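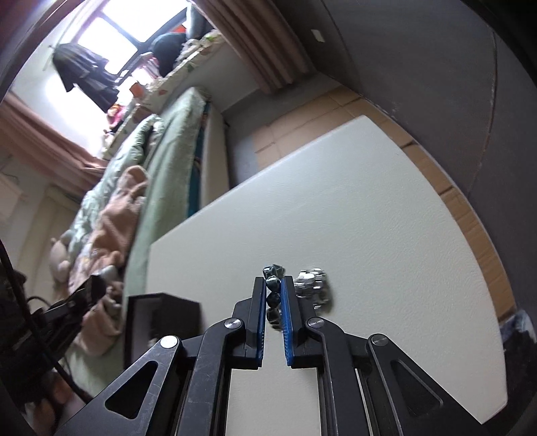
A hand-held gripper closes on a beaded bracelet, with a metal chain-link piece beside it on the table.

Home | Business | Machines | Opinion | Subscribe

The Gripper That Said It Was Holding On

By Varghese
Tuesday, November 24, 2020

The log said the grasp was good. It said so 627 times in a row, and for a while that was the number Dresura showed to people.

Dresura sells software that teaches robot arms to pick up small household things: keys, coins, jewelry, the stuff that ends up on a nightstand. The teaching is done with hand-held grippers. People squeeze them around objects in ordinary rooms, the motion gets recorded, and a robot arm is supposed to learn from it. The company began sending its tools into homes in March and was promising a tidy-up robot not long after.

Then a customer, a small assisted living operator called Vevside, ran its own trial. Staff laid out necklaces and bracelets on a tray and asked the arm to move each one into a box. The arm reported success on almost 30 tries before anyone opened the box and found it held four pieces. The rest were on the floor, under the cart, or still on the tray. One string of beads had been pulled apart.

What went wrong is dull, and I think that makes it worse. The software decided it was holding something by checking how far the fingers had closed. If they stopped short of fully shut, it called that a grasp. For a pill bottle, fine. A bracelet is another matter. It sags, it rolls between the pads, and a single bead caught at the tip can keep the fingers apart just as well as a proper grip does. When the bead slips out on the way to the box, the fingers close the last little bit, and the software had already stopped looking.

Worse, the same check had been used to sort the training recordings. Any take where the fingers stayed slightly open was marked as a success. That means the robot was taught from a pile of good examples that nobody had sorted by eye. Dresura says it doesn't know how many of those were drops. I asked twice.

The company's answer is a patch. The arm now checks the finger gap seven times during a move, and it slows down if the gap changes. It has also raised the squeezing force for small items, to cut down on slips. I have my doubts about that second part. Vevside already had one broken string, and more force is a strange thing to offer a place full of other people's keepsakes.

Votska, which makes a rival system, has been quick to say its arms use a camera to confirm every pickup. Maybe so. I asked to see the failures from its own bracelet tests and was sent a brochure. A camera can be fooled too, by a dark bead against a dark finger or a chain that shines under a window.

None of this hurt anyone, and Dresura points that out often. But a machine that drops things is a nuisance you can plan for – you put a tray under it. A machine that drops things and writes down that it didn't is harder to live with, especially where the next job on the list might be handing over medication.

Vevside has paused its trial. It wants every recording behind the jewelry skill watched by a person before the arm comes back, and it wants the success number thrown out until that is done. Dresura has agreed to the first request. On the second, it says it is "reviewing how results are presented." The number was still in its sales deck last week.

More in Machines
Why Warehouse Robots Still Hate Plastic Bags
The Elevator That Waited for a Reboot
Who Checks the Checker? Safety Tests Done by the Seller
Our Readers on Robot Vacuums and Stairs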